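Folwood Owners Corporation, minutes of general meeting, Thu 7 January

Chair: Ludger Fröhlich. Minutes: Þórarinn Bech. Quorum met. Previous minutes accepted without amendment.

**1. Stormwater**

Cosent inspected the eastern drain and reported root intrusion at the second pit. Quote to clear and reline: $631. Approved. Work to be done before the April rains.

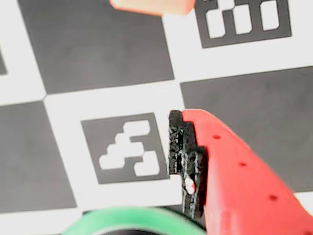 L. Fröhlich asked that the grate over the pit be rehung at the same visit. Þ. Bech to confirm whether the quote covers it.

**2. Driveway lighting**

Two bollards remain out. Bosemen supplied replacement fittings in grey; the existing ones are green. Owners present had no objection to the mismatch. The timer is still set to daylight saving hours from last year and switches off too early. To be reset.
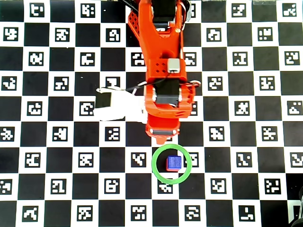
*Orange arm over the checkerboard mat, blue cube in the green ring.*

**3. Water meter**

Common meter read 270 kL at the last billing and 274 kL at the check reading. Schwerdtfeger advised that the increase is consistent with garden use. No leak test to be ordered at this stage.
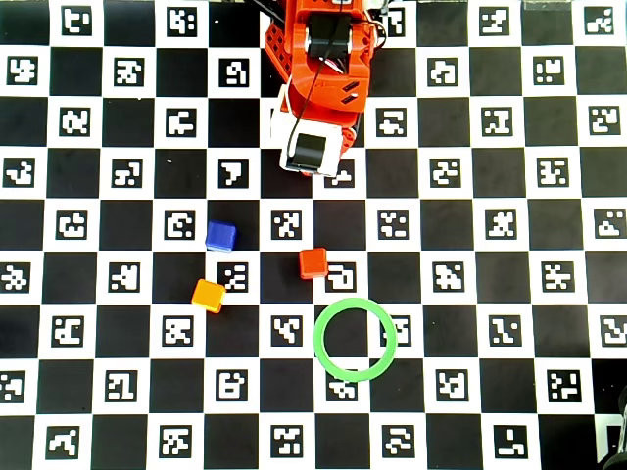 Unit 2 requested a separate tap for the rear garden bed. Deferred until a plumber's price is available.

**4. Bins**

The recycling bins are being left on the nature strip after collection. Reminder to go out with the levy notices.

**5. Other business**

Colour of the front fence: carried over. Side gate latch sticking, L. Fröhlich to adjust.

Next meeting in April, date to be advised. Closed 8.15 pm.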